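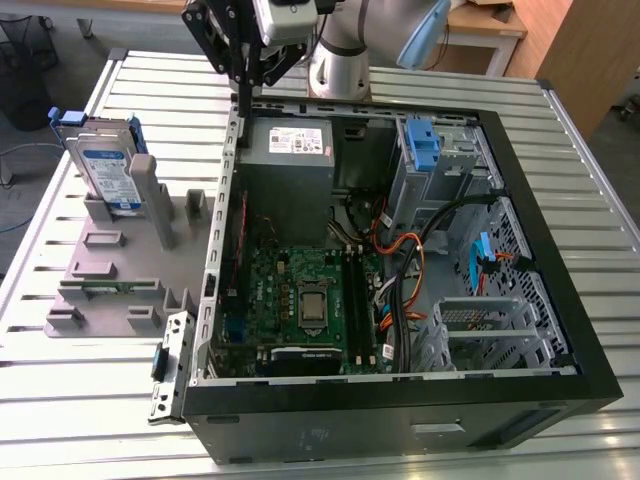

Bench Technician, Desktop Teardown (part time)

Skarkard takes in used desktop computers from offices and schools, pulls the parts that still work and sells them on. We are looking for one more person for the bench at our Jurkwood workshop.

What you will do
Open desktop towers and remove the side panels
Take out hard drives, memory, expansion cards and power supplies
Unplug and sort power and SATA cables
Keep each drive with its carrier until it has been logged
Test memory and drives, and label anything that fails
Sweep the bench and put tools back at the end of the shift

We handle up to 500 machines in a normal month. August is busier, when the schools clear out their old computers, and we have had 1,000 come through.

What we ask for
You should know the main parts inside a desktop computer and be able to use a screwdriver without stripping the heads. Repair shop experience is useful but you don't need it – training takes 5 days and is paid. You will be on your feet for most of the shift. Some of the older towers are heavy, and case edges can be sharp. We supply gloves and wrist straps.

Hours and pay
15 hours a week, mornings only. Pay depends on experience and is discussed at the interview. Free parking behind the Oyelaran building.

How to apply
Send a short letter and a list of past jobs to Onyekachi Bassey, workshop manager, or leave them at the front desk. No resume template needed. Applications close 24 August 2020. Interviews are held at the workshop and include a short practical – taking the drive and memory out of one tower and putting them back.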